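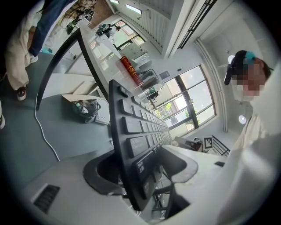 Clear your desk. All of it, at the end of the day, every day. I used to think this was a rule for people with nothing to do. I now think it is the only office rule worth having and I will fight about it.

Quick background. I share a long white desk with five other people, so 6 of us, on the second floor at Nerumby. Shared as in whoever gets in first sits where they like. Management calls this flexible. What it means is you arrive at 8:40 and your spot has someone's mug, someone's charger, a stapler (who staples?) and a keyboard that's sticky on the left side.

The keyboard is my main complaint, so let me do that one first.

A keyboard is the biggest thing on most desks that doesn't need to be there when you're not typing. Think about it. You want to read something on paper, sign a form, eat a sandwich, and there it is, a big flat tray of crumbs right where your arms go. So you shove it back and it hits the monitor stand. You shove it sideways and now it's in Kadri's space, and Kadri Jankauskaitė does not like things in her space. Fair enough.

Stand it up! Tip it on its long edge, lean it on something, done. Takes up a strip of desk as wide as a candy bar. And while it's up, give it a tap and look at what comes out. Do this over a trash can, not over the desk. Learned that one.

Second complaint, the cable hole. Every desk like ours has one, the rubber-edged hole at the back where cords are meant to go down. It is a good invention. Cords go down the hole, the hole keeps them from sliding off the back, everybody wins. So why is it that in every office I've worked in, the cords go over the edge and the hole gets pens? Paper clips. A teaspoon, once. Heino Hunt dropped a whole key ring down ours in December and spent his lunch under the desk. If you have a hole, use it for cords, and don't park stuff on top of it or next to it. Small things roll. They want to go down there.

Third, shelves. People say a shelf over the desk fixes everything and I'm sorry, no. A shelf fixes it for two weeks. Then it's a second desk but higher up and harder to dust. I like ONE basket on a shelf, wire, so you can see whats in it and feel bad. Books stood up, not stacked, because nobody pulls out the bottom book of a stack. If the books lean, let them lean. I'm not a monster.

Triin Raudsepp read a draft of this and said I was asking people to do unpaid housework. I've thought about that more than I wanted to. She has a point, sort of. Cleaning the floor is not my job. But putting back what I took out isn't cleaning, it's finishing. My mother would not have called the meal over with the pots still on the stove, and she'd have been right.

Triin's other argument, that a messy desk means a busy mind, I don't buy. My desk was a mess for years and my mind was mostly busy looking for the tape.

And before somebody writes in about storage. Last year we got a quote for drawer units, the rolling kind. $195 each, and when you add them up for the whole floor it was $2,768 with delivery. For what? So the stapler can live in a drawer with 40 dead pens. We didnt buy them. We got a shoe box. The shoe box is by the printer and anything left on the desk overnight goes in it, mine included. I've had to dig my own glasses out twice.

Anyway. Keyboard up, cords down, mug to the kitchen. Two minutes. I timed it, and that was with me stopping to talk.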